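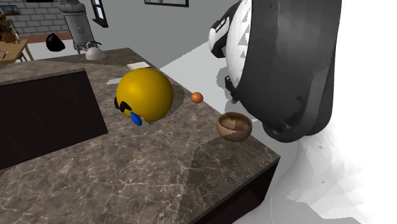
Sim kitchen task: ball into bowl, stuck at 60 episodes

Drarkthorpe Tech Robotics Club > Sim league > Build threads

gritpick
ok so this is the kitchen island map for the spring sim round. task card says small orange ball goes in the wooden bowl, big yellow one is a distractor, don't touch it. Bowl is close to the right edge of the counter and the hand comes down right beside it, just past the edge of the island. Zatar policy, default camera, default lights.

Trained on 60 demos. It goes for the yellow emoji ball pretty much every time. Once in a while it gets the orange one and then drops it short. Anyone have a config that works? need something by the April check-in

tall_order
60 demos is thin for that map. how varied are the ball positions

gritpick
all the same start honestly. orange ball right next to the yellow one like in the pic

tall_order
well there you go. It has learned "go to the clump." yellow is huge and the orange is tucked in beside it, from the policy's side that's one target

mothership9
disagree. We ran the same start position last semester and it was fine, our issue was the approach angle. If the hand comes in low over the counter it bumps the bowl before it gets anywhere near the ball. Lift first, then go across. add a waypoint

tall_order
you can't add a waypoint to a learned policy

mothership9
you can add it to the demos. teleop it that way. lift, cross, down. do it the same every time and it'll copy you

kelpbot
+1 to mothership. Also what gripper preset are you on. The Hetari preset opens way too wide for something that small, fingers land on the yellow thing on the way down

gritpick
Hetari yeah. it was the default??

kelpbot
default in the old build. New build has a half-open pose, look under hand > presets. You have to restart the sim after you switch or it just ignores you. lost a whole evening to that

gritpick
trying now

lanternfish
Side question, is anyone else getting the pale smear down the right side, past the gripper? Mine looks the same, washed out gray-white, like it only half rendered. wondering if that's hurting the vision side

tall_order
seen it, ignored it

kelpbot
I wouldn't ignore it. it's in the training images, so if the judges' machine renders it clean your policy is seeing something new. crop the right side out before training and again at test

mothership9
crop too much and you lose the bowl tho. It's right over there by the hand

kelpbot
so crop less

mothership9
very helpful

lanternfish
lol ok. I'll try random crops and report back

sump_pump
Can I say the unpopular thing. Don't use a learned policy for this one. Ball is orange, bowl is brown, counter is gray-brown. Color threshold, get the centroid, scripted pick. Ostermann kit has the whole script in the examples folder, I had it running before dinner

tall_order
rules say policy has to be trained

sump_pump
rules say "trained or scripted" for the beginner bracket

tall_order
gritpick are you beginner bracket?

gritpick
no, open. signed up for open by accident and they won't move me

sump_pump
ouch. ok ignore me then

kelpbot
also color threshold on that counter is asking for it, the marble has tan veins all through it and the bowl is mottled brown and tan. I tried. It found "orange" in places I did not enjoy

sump_pump
worked on mine. narrow your hue range

gritpick
update. Switched to half-open, restarted (thanks), recorded more demos with the lift first thing. Moved the orange ball around between takes, left the yellow one where it was. Up to 261 demos now and my wrist hates me. training overnight

tall_order
did you move the yellow one at all

gritpick
no? should I have

tall_order
yes. otherwise it learns to steer off one spot on the counter, and the judges shuffle everything that isn't bolted down. Kettle too I think, and the white card thing lying behind the ball

mothership9
they don't shuffle the kettle. It's scenery. I asked at the info night

tall_order
it was shuffled in the fall round

mothership9
different map

tall_order
Same map. older version. whatever, moving it in a few demos costs nothing

gritpick
morning. ran 20 min of tests before class, it leaves the yellow one alone now. Grabs orange most times when its out in the open, still bad when they're side by side. Drop is better. Sometimes lets go too early and the ball hits the rim

kelpbot
release height. In your demos are you letting go above the bowl or down in it

gritpick
above. quite a bit above probaly

kelpbot
go lower, hold still a beat, then open. the pause matters, otherwise it opens while it's still traveling

mothership9
agree w kelpbot for once. also watch that the thumb side doesn't catch the bowl when you go low. It's near enough to the edge that one good nudge sends it to the floor and the run is void

lanternfish
reporting back on crops. random crop helped me, went from nothing to 11 good runs in my last batch. no idea how much was the crop tho, I changed the learning rate at the same time

tall_order
never change two things

lanternfish
I know I know

gritpick
ok plan for tonight: more demos with the yellow ball moved, lower drop with a pause, light crop on the right. learning rate stays put. If someone has a spare slot on the lab machine after 9 pm I'll take it, mine sounds like a hair dryer

sump_pump
take mine, I'm done by 8. login sheet is taped inside the cabinet door. don't touch my Ostermann folder pls

gritpick
ty!! will post the config file here once it trains

mothership9
post the failures too, side by side ones especially. want to see if it's vision or the hand getting crowded by the big ball. I still say it's the hand

tall_order
it's vision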